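I love a good failure, and the one we had at Gosora in June is the best I've seen in years!

We'd been running our tidy-the-counter job in the simulator, 584 tries with the arm, and the score looked wonderful. Then somebody sat down and watched the replays. In 118 of them the gripper had squeezed straight through whatever it was holding, and the checker still ticked the box. A real arm doing that would crush a cup, or somebody's thumb.

The fault was one line. The force limit was read once at start-up and never again, so after a reset the arm had no limit at all. Bralto, the planner we use, logged a warning every time. We had more than 874 warnings and had stopped reading them.

My view is that everyone should publish this stuff. Put the ugly replays up, with the settings, and let other labs poke at them.

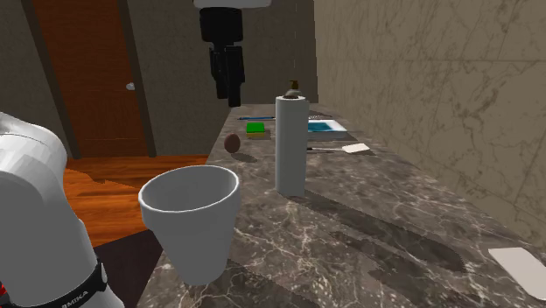 I'd go further and make a safety fault in simulation count the same as one on the bench. Write it up, stop the job, fix the limit, run the lot again. We did, and the score dropped like a stone, and I was thrilled, as we could finally see what needed work. The grip code is getting rewritten now and I can't wait to try it.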